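Abimbola Adeyemi Says Leaving 'Dristomton' Was Never on the Table

Abimbola Adeyemi has heard the rumors, she has read quite a few of them out loud to her castmates over lunch, and she would like everyone to please stop worrying: she is coming back for season 6 of Dristomton, and so is Peadar Ó Dálaigh.

"I was in the grocery store and a lady took hold of my arm by the yogurt and said, 'Tell me you're not leaving him at the ferry,'" Adeyemi told us with a laugh when we caught up with her in the afternoon, between a costume fitting and a school pickup. "I wanted so badly to tell her. I think I said something like, 'I would never,' and then I ran off without my yogurt."

Fans of the small-town drama will remember (how could they forget?) that season 5 closed with Adeyemi's character, the stubborn and much-loved veterinarian June Rasen, standing on the dock with a suitcase while Ó Dálaigh's Martin Stubbs came running down the hill a minute too late. The credits rolled before anybody could see whether she got on the boat. Add to that a long quiet stretch from Plinov Pictures, the company behind the show, and a summer in which Adeyemi took a stage role and cut off most of her hair, and you can understand why the message boards got a little nervous.

Filming picks up again in November, with both leads signed on for the full run of 10 episodes. The new season will start on the morning after the ferry scene, and viewers should get their answer before the first commercial break, which strikes us as very kind of the writers after all these months.

Ó Dálaigh, who joined the conversation by phone from his kitchen and kept having to step away to let the dog in and out, says he never really thought his on-screen partner was going anywhere, though he admits he did check.

"I called her up the night the finale aired and I said, 'Well, did you get on the boat or didn't you?'" he recalled. "She wouldn't tell me! She had seen the pages and I hadn't, and she strung me along for the guts of an hour. We talked about her mother's hip, we talked about my tomatoes, and then she said good night and hung up. I lay awake over it like everybody else."
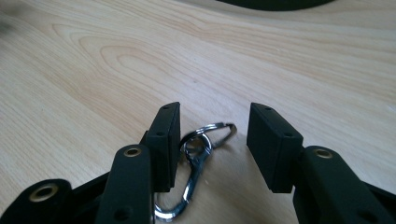
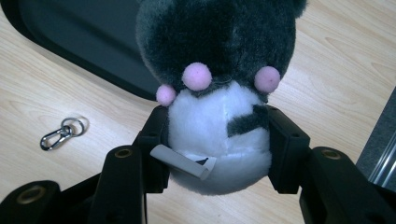
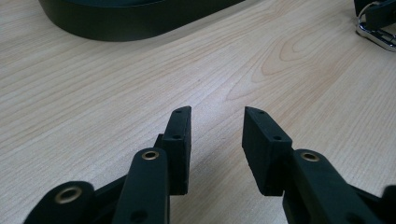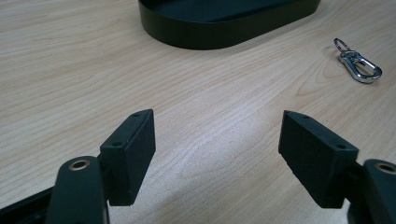

Adeyemi says the mail that came in over the long break is what kept the show feeling alive to her, even in the weeks when she was performing eight times between one Tuesday-night laundry load and the next. The production office passed along more than 1,000 letters, plus a good many handmade presents, and she has tried to write back to people herself whenever she can find a quiet hour and a pen that works. She is a soft touch for anything fuzzy. A plush toy like the one in the second picture, with its shaggy dark head, its fluffy white body and those pale pink pompoms, is exactly the sort of thing she can't bring herself to put away in a closet, and her dressing room shelf has been full since season 3. "My husband says it looks like a nursery in there," she said. "I tell him June is a vet, so it's research."

The affection goes both ways, and you can hear it when the two leads start in on each other. They met at a chemistry read so long ago that Ó Dálaigh still had his first flip phone, and by his account the audition went terribly. He had a cold, he called her by the wrong character's name, and he knocked a cup of tea onto the casting director's notes. Adeyemi remembers it differently. She thought he was doing it all on purpose, as Martin, and she told the producers on the way out that she would be very happy to work with that clumsy man.

"I've never corrected her in front of the bosses," Ó Dálaigh said. "I'd like to keep the job."

As for what is waiting in the new episodes, neither of them would give away very much, though Adeyemi did let a few things slip. June's older sister, who has been talked about since the pilot and has never once shown her face, will finally turn up in town, and she will not be in a good mood when she gets there. The Stubbs family hardware store is in for a difficult winter. There is a wedding, and when we asked whose, there was such a long silence on both ends that we thought the call had dropped.

"It's somebody's," Adeyemi offered at last.

She was a lot more forthcoming about the food. One whole episode takes place at a church supper, and she has already put in a request that the potatoes be real this time. In season 2 the crew shot a Thanksgiving dinner over two very long days, with a turkey that had been painted to look golden under the lights, and she took a large and enthusiastic bite of it in the very first take. That bite is in the finished episode, if you care to go back and look for it. She says the expression on her face is not acting.

Ó Dálaigh will also be stepping behind the camera for the first time, directing the sixth episode, and he sounds every bit as nervous about it as you would hope. He spent part of the break following the show's regular directors around with a notebook, asking them questions they were too polite to tell him were silly, and he has been drawing his shots out on the backs of envelopes. His drawings, he says, are dreadful. Everybody in them looks like a potato, himself included.

Adeyemi plans to be a model student when her co-star is in charge. "I'll be early, I'll know my lines, I'll call him sir," she promised. "And then at the end of the day I'm going to ask him what my motivation was, for everything, all the way back to breakfast."

Would she go on with the show after this? She didn't hesitate over that one. She has a daughter who learned to walk in the hallway of the production office, and she has friends on the crew whose kids she has watched grow up and head off to college, and she says she would keep putting on June's muddy boots for as long as people want to see them. No decision has been made on a season 7, and she doesn't expect to hear anything until the new episodes have had a chance to air.

In the meantime there is one small matter to settle. Adeyemi did go back to the store the following week, and the lady from the dairy aisle was there again. "She just looked at me," Adeyemi said. "So I gave her a tiny nod. Don't tell Plinov."

Dristomton returns next spring. The first five seasons are streaming now.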